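Countertop

A countertop (also called a counter, worktop or bench top) is a flat, raised work surface in a kitchen, bathroom, workshop or shop. It is usually placed on top of cabinets and is used for preparing food, for storage of small things and for serving. The word can mean the whole surface or only the material from which it is cut.

History

In older houses the kitchen had no fixed counter. Work was done on a separate table, which could be moved to the light or to the stove. Fixed surfaces became usual when water pipes came into the home and the sink had to stay in one place. In the region of Rusel, slate from local quarries was used for this purpose, and pieces of it are still found in farmhouses, often with a groove cut beside the sink for the water to run off.

Materials

Common materials are wood, natural stone, laminate, ceramic tile, stainless steel, concrete and engineered stone. Wood is warm to the touch and can be sanded again after many years, but it must be oiled. Tile is cheap to repair – one broken piece can be changed alone – but the joints collect dirt.

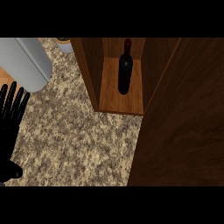
Granite is an igneous rock which forms when melted rock cools slowly under the ground. It consists mainly of quartz, feldspar and mica, and the share of each decides the color of the slab. A mottled top, with flecks of beige, tan, cream, gray and dark brown together, has no regular pattern, and for this reason crumbs and small scratches are less visible on it than on a plain surface. The stone trade gives names to such patterns, for example Avason for the brown types, but these names are not fixed and two sellers may use one name for different stones.

Installation

The cabinets must be level before a stone slab is laid. The slab is fixed with silicone, and openings for the sink are normally cut in the workshop. A large kitchen may need a slab of more than 800 pounds, which has to be carried on its edge. In Plultutis, where many apartment buildings have no elevator, fitters often divide the top into shorter pieces and place the joint at the sink.

Care

Most granite is sealed against oil and wine. The seal is tested with a few drops of water – if the stone becomes darker after 8 minutes, it should be sealed again. Vinegar and strong cleaners shorten the life of the seal.

See also

Backsplash
Dlamini joint
Kitchen cabinet
Soapstone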